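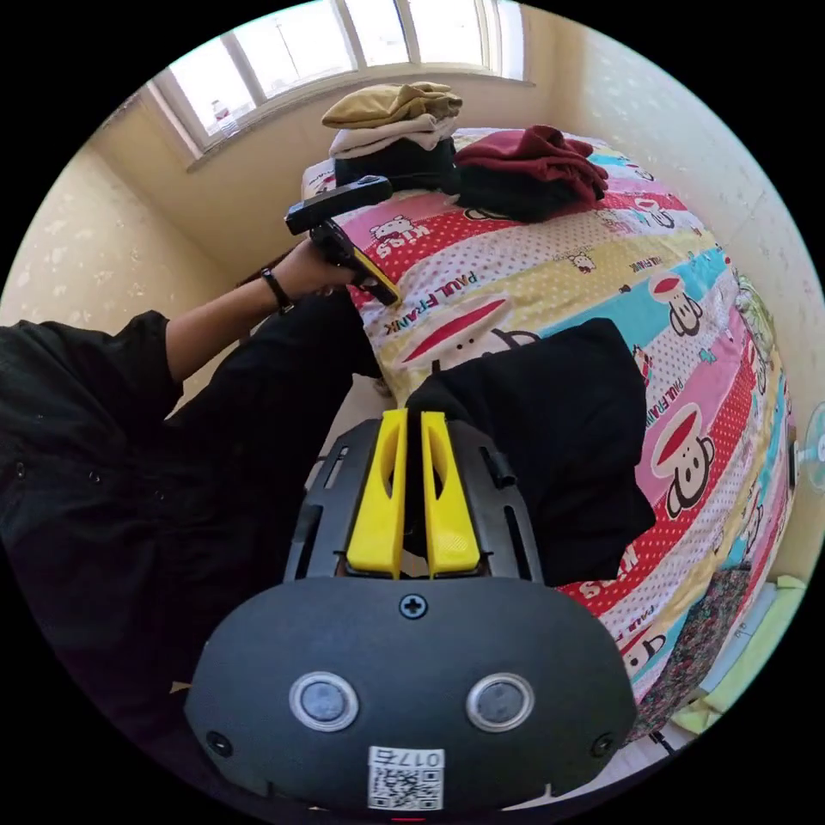

Somebody from Ranorari wrote to ask whether folding at home really teaches the system anything that a tidy bench with good lamps would not, and whether we might be making life hard for ourselves. It was a fair question and a kindly put one, and this page is our rather rambling reply. We have been gathering folding examples for the Cuken project since April, in bedrooms mostly, with hand-held grippers and a great deal of patience, and we are fonder of the bedrooms than we expected to be.

The tally on 13 Nov 2021 stood at 1,702 recorded folds, of which we have thrown out 70 so far. Most of those went because a sleeve slipped out of the fingers and the person holding them, being a helpful sort, reached in with a bare hand to rescue it. (We all do it! It is very hard not to.) A dropped sleeve that gets picked up again with the gripper stays in, and we are glad to have it, as a machine that has only ever watched clean folds has no idea what to do when one goes wrong.
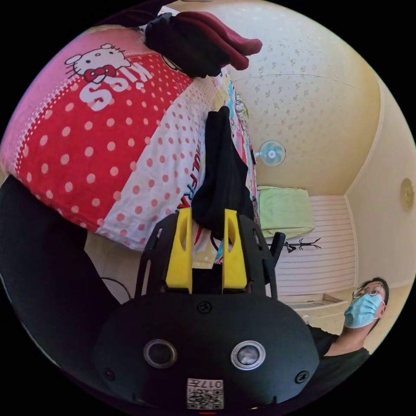 Dark clothes have been our great trouble this autumn. A white shirt is easy going by comparison – the edges show up well and so do the creases – but with dark things the layers run together and it takes a good eye to find the hem. At Misthorpe we folded them on plain grey blankets for weeks, and the first model trained on those examples did nicely on grey blankets and poorly everywhere else. So now we welcome a busy background, and a black garment hanging between the yellow fingers with KISS in big white letters on the sheet behind it is just the sort of thing the grey blankets could never give us. We would like more than 400 dark folds over patterned bedding before the next round of training, and then the same again over stripes, if our arms hold out.

Both hands matter too, and this took us longer to learn than it should have. Our early recordings came from one gripper only, with the other hand left free to smooth the cloth, and the result was lovely folding and very puzzling data, full of creases that seemed to vanish by themselves.
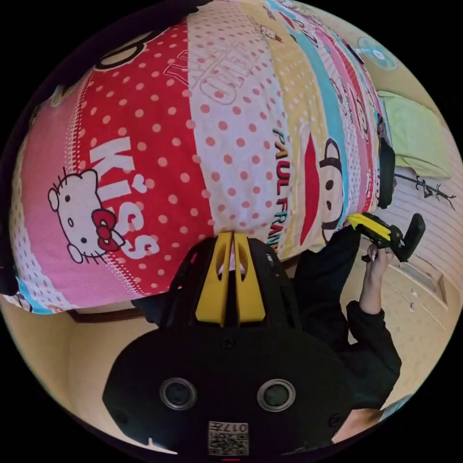
With a gripper in each hand everything slows down for the first hour or so, and then it starts to feel quite natural, a bit like eating with somebody else's cutlery. We ask people to take up a corner with each gripper, lift, wait a moment and only then bring the corners together. That small wait is a great help to Jurčo, our labelling tool, when it looks for the place where one movement ends and the next begins. Big pieces such as quilts and sheets are still thin in the collection, and 600 of them is the number we have pencilled in for the winter.

If you are recording for us already, please keep sending the awkward folds along with the good ones, and do write the kind of garment in the notes – "top" could be nearly anything!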